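Looking at Still Life: Notes for Session 2
Foundation Drawing and Art History, Undirden Studios
Tutor: Caoimhe Fahy

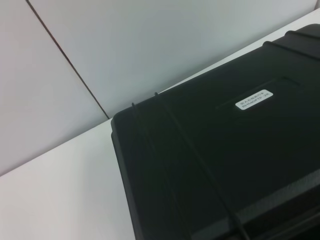 Still life spent centuries at the bottom of the ladder. The academies put history painting at the top, then portraits and scenes of daily life, with landscape below those and dead fish and lemons last of all. I find this wonderful, as the painters at the bottom were left alone to work out how things look! Chardin is our man for this session. He painted kitchen pots and a glass of water with a patience that other painters saved for saints, and his contemporaries noticed, even the ones who thought the subject was beneath him. When you look at his dark objects, ask where the dark stops being one colour. A black plastic case on a white table will give you the same problem: the lid reads as a single flat shape until you find the thin line of light along the top side of the recessed panel, and then the whole thing has depth. Chardin gets his copper pans to do this with one or two strokes.

Words you will need

Vanitas: a still life about the shortness of life. Skulls, candles, hourglasses, watches, soap bubbles. Mostly Dutch and Flemish, seventeenth century, though the idea is much older.

Bodegón: the Spanish kind, with kitchen things and plain food, sometimes with figures. Look at Sánchez Cotán's hanging cabbage and quince, set in a window with pure black behind them. Maricruz Mendoza will talk about these after the break and she is very good on them, so bring questions.

Local colour: the colour a thing is "supposed" to be, before light and neighbours get at it.

Lost edge: where an object and what lies behind it are so close in tone that the line between them melts away. Chardin loved these. So did Manet, who learned a great deal from him (look at the asparagus pictures).

The drawing exercise

Charcoal and a putty rubber only. Choose one dark object and put it on something pale. Spend 14 minutes on the tones before you allow yourself a single outline – I know, it feels all wrong, and it is worth it. Squint a lot. Leave the paper bare for your lightest light and keep your blackest black for one small place.

Then swap seats and do it again from the other side.

Reading

Rami Khoury's short essay on kitchen painting, in the course pack from page 50. Skip the part on frames unless you enjoy frames (I do).

For next time

One drawing at home, any size, of something you use every day and have never properly looked at. Liv Grønli has the key to the paper store if you have run out. Please bring the drawing unrolled and fixed, as charcoal travels badly.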